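The Foot and the Rim
Small geometry decides how an everyday bowl behaves on a table

A bowl is specified by three dimensions: rim diameter, height and foot diameter. Catalogs print the first two. The third is usually left out, although it governs how the bowl stands, how it stacks and how much tabletop it occupies when floor space matters more than volume.

The foot ring is a short band under the body. It lifts the base clear of the surface and confines contact to a narrow circle. A small foot under a wide rim gives easy finger clearance below the wall – useful when lifting – but shortens the distance a load can shift before the bowl tips.
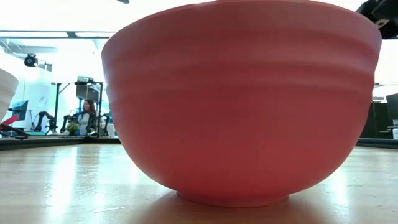
Narrow foot, wide wall: a coral-red bowl in profile on a polished wooden table.

Wall finish is the second variable. Matte surfaces scatter light and make small irregularities easy to overlook. Shallow horizontal ridges near the upper part of the wall add texture for the fingers at the point where most people take hold. Rornero, which supplies bowls to canteens, puts its ridges in the top third of the wall. Stoyanova leaves its walls plain and thickens the rim instead.

Stacking tests the whole profile. The Tudum pattern nests to a depth of 6 and no further before the upper bowls begin to lean; Brustus rates its own at 10. In both cases the limit comes from the fit between foot and interior, and a difference of 2 millimeters in foot diameter is enough to change it.
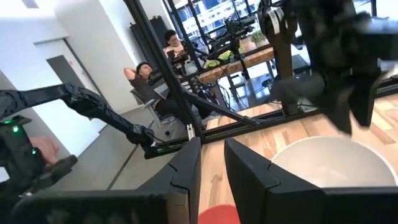

A white bowl with a smooth, slightly glossy rim. The tabletop mixes blond, tan and reddish-brown strips.

A smooth rim wipes clean in one pass and shows chips early. Light colors show food residue; reds hide tomato and little else. For a household buying a mixed set, the practical check is to put each bowl on a hard, flat table and press the rim at opposite points. Any rocking comes from the foot, and it will not wear in.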